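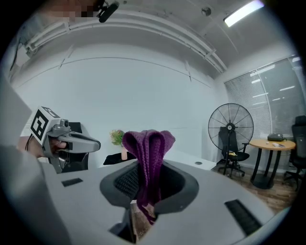

*Fig. 3. View from the gripper camera with the purple cloth held up. The marker cube on the second gripper is in view.*

## 4. Recording the screen-wiping task

Use this section once both Dilness grippers are paired and the Rander recorder shows them as connected.

1. Lay the screen flat in the middle of the table. Put the cloth within reach of either hand.
2. Put on both grippers. Check that the marker cubes are tight and that your sleeves don't cover them.
3. Sit down, hold both grippers over the table, and press Start.
4. Pick up the cloth, then wipe the screen from one side to the other at normal speed.
5. Put the cloth down, bring both grippers back to the start position, and press Stop.

**Note:** Change how the cloth is folded or bunched between takes. A set where every take starts the same way trains poorly.
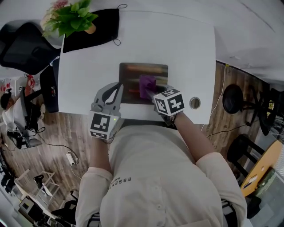 *Fig. 4. Head camera view. The right gripper presses the cloth to the screen.*

**Caution:** Press lightly. The finger pads are soft but the housing can scratch glass.

6. Mark any take with a dropped cloth as "partial". Do not delete it.
7. Stop when the counter reaches 3000 frames. Longer takes are split on upload.

If the recorder shows error 3141, a marker was lost for too long. Repeat the take.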